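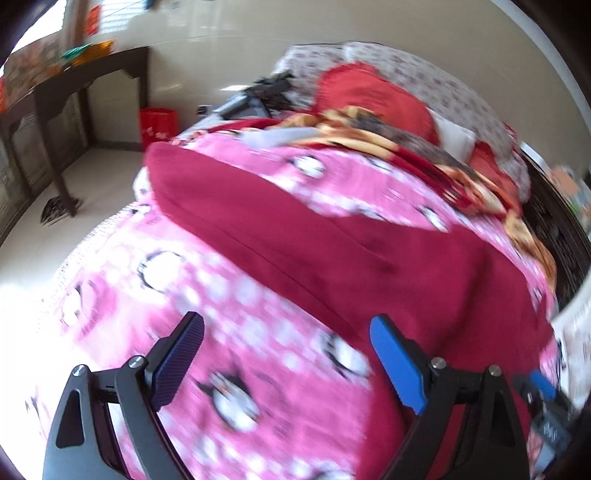 Getting a duvet or quilt dry in a small flat without a tumble dryer

I moved into a one-bedroom flat in January and I have a problem with washing the bedding. The sheets are no trouble, they dry over the door in one night. But the quilts are difficult. My daughter's is the pink one with white dots and penguins on it, and she will not sleep under another, so it must be washed and back on the bed in the shortest possible time. The last time I washed it, I hung it on the airer in the living room and after two days the middle was still damp and it had started to smell like an old cellar. I washed it again and the smell was less, but not gone. I have no balcony and no garden. The building has a drying room on the ground floor, but it has no heating and the window there does not close well. My washing machine is a small Losance, I think it is as old as the kitchen. It spins, but the things come out heavy. I do not want to buy a dryer, there is no place for it and I am afraid of the electricity bill. How do other people do this? I would also like to know if the smell means that the filling is now spoiled, or if it can be saved.

Thank you in advance for any advice.
Posted by Orsolya_B, 1 June 2020

Meirion Powell

I lived 22 years in flats without a dryer, so I can tell you what works for me. English is my second language also, so excuse me if some words are strange.

The most important part is the spin. If the quilt comes out heavy, the water is still inside and no airer in the world will help you quickly. When the programme has finished, open the door, take the quilt out completely, shake it, and put it back in a different way. Then run only the spin again. In a small drum a quilt becomes a hard ball, and the water stays in the middle of that ball. I do the extra spin twice for a thick one. Look on the care label first for the symbol and the words about spinning, because some fillings do not like a fast spin.

Check also if the quilt is not too big for your drum. With the dry quilt inside, you should be able to push your hand in over the top of it. If you can't, take it to a launderette. It is a small expense and they have the big machines.

For the drying itself, do not fold it over one bar. Lay it over two airers standing apart from each other, so that it makes a kind of roof and the air can go under. If you have only one airer, two chairs with the backs turned to each other will do the same job, but put a towel on them if they are painted. Turn the quilt over every three hours during the day, and each time take it by the corners and shake it well. The filling goes into lumps when it is wet, and you must pull the lumps apart with your fingers. This is boring work but I do it in front of the television.

Open the window at both ends of the flat for a short time, then close, then open again. In winter I do this also, although my wife complains. A simple fan on the floor, pointing under the quilt, makes a very big difference and it uses little electricity. I have an old Orard which is ugly and loud - it has paid for itself many times.

About the smell: it is most likely from the slow drying, and the filling is probably fine. Wash it once more with less powder than you normally use, give it an additional rinse, and dry it fast. Please do not use softener, it stays in the fabric and makes everything slower. If you see dark spots on the cover or inside the seams, this is mould, and for a child's bed I would then buy a new one.

One more thing. The outside always feels dry before the inside. Press the thick part between your two hands and hold it for a moment. If it feels cold, it is not ready. Leave it another night, even if your daughter protests.

tanyard_lil

Just get a dehumidifier. We have a Chin one, 2000 something model, shut it in the bedroom with the washing and the door closed. Dry by morning. Windows must be shut for this or you are drying the whole street.

Petru K.

I agree with the answer of Meirion, only I would say that for a child it is easier to have a cover. We put the quilt of our son inside a thin cotton cover and wash this cover every week, and the quilt itself we wash maybe when the season changes. The cover dries in one evening. If she wants to see the picture on it, choose a cover with a similar pattern, or let her choose it in the shop. With our son it took 3 nights and then he forgot about it.

For the smell I used half a cup of white vinegar in the rinse. I am not sure that it did anything, but the smell was gone. Do not mix it with bleach.

Also clean the rubber ring in the door of the washing machine and the drawer for the powder. In our Miver there was black dirt in the folds, and all the towels smelled from it before I found it.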